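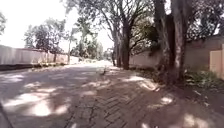

Asked by pavers_and_kerbs in Mobile Robots > Cameras and Controllers, November, 416 views

Choosing between two cameras for a small outdoor rover under trees, and is my controller part of the problem?

I have a four-wheeled rover that drives itself slowly along a block-paved lane, and I am trying to pick a front camera for it before I spend any more on the rest. I have two on loan, a Stikard and a Brullow. They were bolted to the same bracket in turn, same height and same downward tilt, and run through a Covidard controller, which takes the pictures, decides which bits are paving, and sends a steering command.

The job is simple on paper. Keep to the paving, don't touch the walls or trees, stop if there is something in the way. There are no painted lines. The lane has a wall down each side and trees along it, and that is where the trouble comes from, because on a bright day the paving is covered in patches of sun and shade and the sky at the end is very bright.

What I have found so far:

The Stikard keeps more detail in the shade. The joints between the bricks stay readable under the trees. When a sunny patch comes up it goes white and stays white for a moment, and the controller treats the white part as "not paving". The rover then steers away from perfectly good ground.

The Brullow copes with the sunny patches better but it does so by making everything darker. Under the thick trees the paving and the soil next to it come out nearly the same and it has twice wandered a wheel off the edge.

Both were set to automatic exposure. Both run at 20 frames a second, although the controller doesn't get through that many. I have not tried fixed exposure on either because the light changes so much from one end of the lane to the other.

There is also a corner of the rover's own body in the picture at the bottom left. I didn't think it mattered. The controller has a box for masking off part of the picture and I have left that empty.

The other thing is small objects. I want it to stop for anything standing on the paving. At a distance a bird, a clump of leaves and a bit of rubbish all come out as the same small dark mark on both cameras, and I would like to know if that is a camera problem or just something I have to accept until it gets closer.

I also need it to work on the part with a raised kerb, where there is a footway with a road beside it. Both are surfaced in grey blocks, so telling them apart by colour is not going to work. 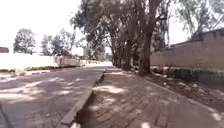

Question last edited in November, 3.40 pm, to add the kerb section

On that part the rover should stay on the footway, with the kerb on its left and the tree trunks on its right. There is a dark line along the foot of the kerb on the footway side, where the blocks sit a bit lower than the top of the kerb. I was hoping to use that line as a guide. It works on the Brullow on dull days. On a sunny day the shade from the trees falls over the kerb and the road as well, and the line gets mixed up with everything else.

On the right there isn't a kerb as such. The blocks finish at a narrow edging strip and then it is bare dirt with leaves and little stones on it, and both cameras have trouble there.

So, three questions. Which sort of camera would you keep? Should I be using a different controller? And is there any point in a depth camera for the kerb? My budget for whatever comes next is 700, less if I can sell the old bracket and mast.

Comments on the question

What lens is on each? If one is wider than the other you aren't comparing like with like.

Asker: The Brullow is wider. I hadn't allowed for it.

3 answers

Answer 1 (accepted)

I would stop comparing the cameras for now. Two cameras on automatic exposure with different lenses, pointing at a lot of bright sky, are mostly a test of how each one's automatic exposure works. You can change that for free.

Start with the sky. In both of your pictures it is almost plain white and takes up a good part of the top, and none of it is any use for steering. Most cameras let you choose the part of the picture used to set the exposure. Set it to the lower half only. If yours doesn't have that setting, tilt the camera down until the sky is a thin strip, though you then lose some distance ahead.

Then the sunny patches. Your first picture has the left side of the paving washed out and the right side with the joints still clear, all in one shot. No single exposure is going to suit both of those. You have two ways round it. One is a camera with a proper wide dynamic range mode. The other is to alternate, one short exposure and one long, and merge them or just run the paving check on each and keep whatever either of them calls paving. At the speed you are going you can afford to halve the frame rate. I did it this way on a cart at Sheehan, where the track goes in and out of tall hedges the whole way, and it got rid of most of the swerving.

If you do alternate, switch automatic exposure off and use two fixed values for each stretch. Pick the short one so the brightest patch on the ground still shows joints. Pick the long one in the deepest shade you have. Write them down. Don't let it choose.

Mask off the corner with the rover's body in it. It is a dark diagonal edge and it never moves in the picture, so anything looking for edges or for "not paving" will find it in every single frame. It could be pulling your steering to one side a little all the time. Fill in the box in the controller, leave a few pixels' margin, and do it again each time you touch the bracket.

For the kerb, I wouldn't rely on the dark line by itself. Shadow edges from branches will be darker than it on a sunny day. What does separate it is that it is long and fairly straight and should hardly shift from one frame to the next once you allow for the rover's own movement. Look for a line that stays put over 6 frames and drop anything that doesn't. Branch shadows move when there is wind. When there is no wind they do stay still, so you need the length check as well.

Depth camera: yes for the kerb, with a warning. The cheaper ones that project their own infrared pattern do badly in strong sun. The plain two-lens kind are all right so long as there is some texture on the ground, and block paving has plenty. A low kerb is not much height to measure though, so mount it as low as you can stand and only trust it close in. Borrow one first.

I'd keep the Stikard out of your two, for the shade detail, provided it lets you set fixed exposure and change it quickly between frames. Check that before you give the Brullow back.

Comments

Asker: Masked the corner and ran up and down the lane. It holds its line better. The swerve at the bright patches is still there but I haven't done the two exposures yet.

Asker: The Stikard does allow fixed exposure, but takes a while to change over. Several frames. Is that too slow?

Several frames is on the slow side. Put the cameras side by side then, one on short and one on long. You've already got both.

Asker: Might do that. I'd have to give them the same lens first.

Answer 2

I have used the Covidard on a rover, and I'd look at the controller before buying anything.

It works on a queue. If pictures come in faster than it can deal with them, it stores them up and works through in order, so after a few minutes it is steering by where it was a moment ago. That looks exactly like "reacts late to the sunny patch" and people blame the camera. There is a setting to drop old frames and only take the newest. On mine it was off to begin with. It is under the input page, not under steering where you would expect it.

To check, drive towards something obvious, stop by hand, and watch the preview. If the preview carries on moving after the wheels have stopped, that's your delay.

The other thing is that the ready-made paving setting seems to go mostly by colour and brightness. In your case that is no good for the reason you give, the footway and road are both grey blocks. Train your own with your own pictures. Take them at different times of day and make sure plenty have the light patches in, and label the light patches as paving. Label the dirt by the trees as something separate from the grass and shrubs or it will lump the leaves on the paving in with them.

You do not need a different controller for this. It is slow but slow is fine here.

For small dark things on the ground, make it slow down when it sees one and then decide when it is nearer. In the first picture there is one on the paving a little way ahead and I couldn't tell you if it's a bird or a bit of debris, so I wouldn't expect the rover to know from there. A narrower lens would help some — you'd have more pixels on it — but then you lose the edges of the lane.

Comments

Asker: The preview did carry on after it stopped. The setting is on now. Thank you, I had no idea that was there.

Also turn the preview off when you aren't using it, it takes up processing time.

Answer 3

Put a polarising filter on and a hood over the lens. Cheap and it cuts glare. Or run it in the evening.

Comments

A hood yes. The filter makes things darker under the trees though and he's already short of light there on one of the cameras.

Evening has long shadows across the lane so I'm not sure that is any easier. Overcast would be.

Asker: I've made a hood out of a bit of drainpipe. No filter so far.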